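The Practice Kitchen

My sister and I had the shop for eleven winters before we took on the Pendura. We sold picnic hampers and hot soup, and upstairs we packed the hampers, and it was the packing that wore us down, my sister's wrists especially. So when a letter came from Ludomex offering a home and kitchen arm on trial – a month free, and then 302 a quarter if we liked it – she put it behind the clock, where she puts things she has already made up her mind about.

The part that won her over was the practice kitchen. Before any arm was brought to your door, the letter said, it would spend 600 hours in a kitchen that existed only inside a computer, learning to reach and to lift and to put down gently. You could look in on it whenever you liked. They sent us a password on 11 January 2022, and that evening we pulled two chairs up to the old screen in the back office, with a plate of toast between us, and looked in.

I don't know what I had expected, something like a cartoon, I suppose. It was a proper room with a brick wall, and a table with a glass top, and things left about on it as if somebody had been called away from their lunch. My sister, who has never left a sandwich lying on a table in her life, clicked her tongue at it. Then she leaned in and went quiet, and we watched for so long that the toast went hard. Each time we pressed the key we were given another glimpse of the place, and we kept two of them.
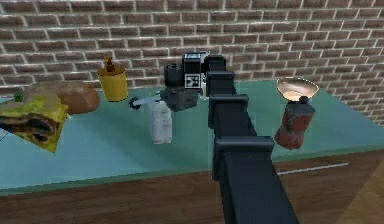
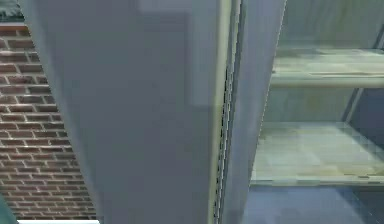
Well, it's very slow, said Voyle's review, which my sister had printed out and now read to me over the top of her glasses, and anyone who wants their hampers packed by noon had better start the Pendura at breakfast. The practice kitchen is a lovely idea and I spent more evenings in it than I care to admit, but I would have liked to choose the crockery myself, and for 302 a quarter I think I might have been allowed to. Still, I have kept mine, and I wouldn't send it back now.

She read that last line twice. Then she folded the paper and asked me what I thought, and I said I thought slow was all right. We were slow ourselves. In our best week before Christmas we had packed 100 hampers, and in an ordinary week it was nearer half that, and no customer had ever complained that we took too much trouble over them.

There was a cheaper one made by Raton, which came without any practice at all, and you had to teach it everything yourself from a booklet. I could see her weighing it up. She is careful with money and always has been, and I am the one who buys the good butter.

But she was looking at the screen again, at that glass-topped table and the bottle with the arm reaching over it, and I saw her hand come up off her lap a little way, the fingers held apart, the way it does when she watches a child carrying a full cup.

'It can have the bench by the window,' she said, and went to fetch the letter out from behind the clock.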